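# Nornow: a clipboard manager that forgets on purpose

Project report by Wakana Hirano and Lacey Heywood, Tollville

We started Nornow in November with one small complaint: our phones keep everything we copy, or they keep nothing. Lacey wanted her last few snippets back. I wanted my door codes gone. So we built an Android app that does both, and it was a blast!

Every snippet gets a timer when it's copied. Plain text stays for 20 minutes, and anything that looks like a one-time code goes after 2. You can pin what you need (Mio Minami, our first tester, pins everything). The list lives in memory only, so a restart wipes it.
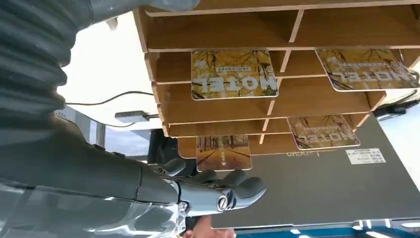

Why didn't we just sync the list to a laptop? Syncing would have meant accounts and a server, and we wanted the first version to work with no network permission at all.

The hardest part was background access. Newer Android versions only let the app on screen, or the keyboard, read the clipboard. We lost most of a month to that before Fumiko Kuroda suggested writing a tiny keyboard of our own. Ours has one row of extra keys above the letters, and it works so much better than our old notification hack.

We ran a trial with 18 classmates. They filed 35 bug reports, most of them about the pin icon, which looked like a trash can on small screens. Fixed now! Chiyo Miyazaki redrew it in an evening.

Still open:

- emoji sometimes paste as boxes
- the timer drifts in battery saver mode
- no tablet layout yet

Lacey has the tablet layout half done on her branch.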